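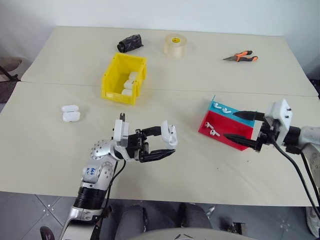

4 Setting up the bench and filling the yellow bins

4.1 Scope

Follow this section each time a bench is opened for charging cases, and again after a change of batch. It covers the table, the items kept along the back of it, the yellow storage bin, and the handling of the cases up to the point where a bin is passed on for labelling. Earbuds, leads and retail boxes are dealt with in section 5. Cases with damaged batteries are dealt with in section 7 only and must not be placed in a yellow bin at any time.

The steps apply to the white cases supplied for the Nernen and Udent lines. The Beaudoin case has a different hinge and its own insert sheet.

4.2 Before starting

You will need:

One two-part table, assembled and locked as in section 2
One yellow storage bin with a lowered front lip
One roll of packing tape
One pair of needle-nose pliers
One roll of black wrapping plastic
Lint-free cloths
Batch sheet and pencil

Note: Clear tape or beige tape may be used. Printed tape is kept for outgoing cartons and should stay in the dispatch area.

4.3 Preparing the table

1. Check that the rear and front sections of the table are level with each other. Run a fingertip along the seam from left to right. If a step can be felt, adjust the feet as described in 2.6 before going further.

2. Wipe both sections with a dry cloth. If a mark remains, use a cloth dampened with water and wait until the surface has dried.

3. Look along the seam for grit, staples and scraps of tape. Lift these out with the pliers. Do not scrape the seam with a blade.

4. Push the table back until the far edge meets the wall. A gap here will let small parts fall through.

5. Place the black wrapping, the tape and the pliers along the back of the table. Leave a hand's width between items.

6. Lay the pliers flat with the handles to the right. Left-handed users may reverse this, but the change should be noted on the bench card so that the next shift finds the tools where the card says they are.

7. Stand the tape on its flat side and fold the loose end under by the width of a thumb.

Caution: Keep the jaws of the pliers away from finished cases. The glossy base marks easily and a scratched case cannot be polished out.

Caution: Loose black plastic must be tucked in or taped down. Trailing film picks up static and will drag light items across the table.

4.4 Placing the bin

1. Take a bin from the stack and check the inside for cracks, old labels and tape residue. Reject any bin with a split in the front lip.

2. Set the bin on the table with the low front lip facing the front edge. It may sit across the seam provided the two sections are level. A slight turn to the left or right does no harm.

3. Press down on each corner in turn. If the bin rocks, check again for debris under it.

4. Keep the area in front and to the left of the bin clear of tools. This is the inspection area, where a case is set down open.

Note: The bin has sloping walls. Cases set hard against a wall will lean slightly. They should not be wedged upright with paper or film.

4.5 Inspecting a case

Inspect one case at a time. Do not open a second case until the first has been closed and put in the bin or set aside.

1. Hold the case by its sides and raise the lid with the thumb. Do not pull on the corners of the lid.

2. Lay the case open on the bare table with the smaller lid away from you and the larger base towards you. The hinge should now lie across, between the two parts.

3. Look at the hinge. It should be straight and free of white stress marks. Reject the case if the lid has shifted to one side.

4. Look into both wells. Dust may be removed with a dry cloth. Fibres caught at the contacts may be lifted with the tips of the pliers, held closed and used without pressure.

5. Look at the outside of the base under the bench light. Fine hairlines are accepted up to the limit shown on the batch sheet. Anything that can be felt with a fingernail is a reject.

6. Close the lid. It should pull shut over the last few millimetres without being pressed. If it springs back, open it, check for fibres at the rim and try once more.

Caution: Do not spray cleaner on or near an open case.

Note: Hinge life on the current Udent case is rated by our test bench at 2,000 openings. The openings made during inspection are not significant, but cases should not be flicked open and shut while waiting for the next tray.

4.6 Loading the bin

1. Place the first closed case against the right wall, towards the back.

2. Place the next case in front of it, along the same wall, and continue towards the lip until that side is full.

3. Start the next row to the left of the first. Work from back to front again.

4. Stop when the floor of the bin is covered. Cases must not be stacked unless a layer of wrapping has been put between them, and never more than 2 layers deep.

5. Mark the batch sheet when the bin is full. Part-filled bins are marked with a P and the initials of the person who loaded them.

If work stops partway through a row, close any case left open in the inspection area and place it in the bin or on the reject tray, according to its condition. Open cases are not to be left on the table over a break.

4.7 Covering and passing on

1. Cut a length of black wrapping large enough to cover the mouth of the bin and hang over each side.

2. Lay it across without stretching it.

3. Fix it with tape on the two long sides. Tape goes on the outside of the bin only - tape on the inner walls leaves residue on the cases.

4. Fold back one corner of the tape to leave a tab for opening.

5. Carry the bin with both hands under the base. The front lip is not a handle.

A standard batch is 200 cases. For the November run the Roltden order is for 979, and the last batch will therefore be short. Enter the short quantity in full on the sheet. Do not make it up with cases from another batch.

4.8 Faults

Bin slides when a case is placed: wipe the underside and the table. If it still slides, change the bin.

Tape end lost: turn the roll slowly against a fingernail. Do not cut into the roll.

Lid will not stay closed: repeat step 6 of 4.5 once, then reject.

Case feels warm: do not close it. Stop work and go to section 7.

Pliers stiff: one drop of light oil at the pivot, well away from the table, then wipe until the cloth comes away clean.

Questions about reject limits go to Sandamali Akanda. Replacement bins and bench cards are held by Cletus Okafor.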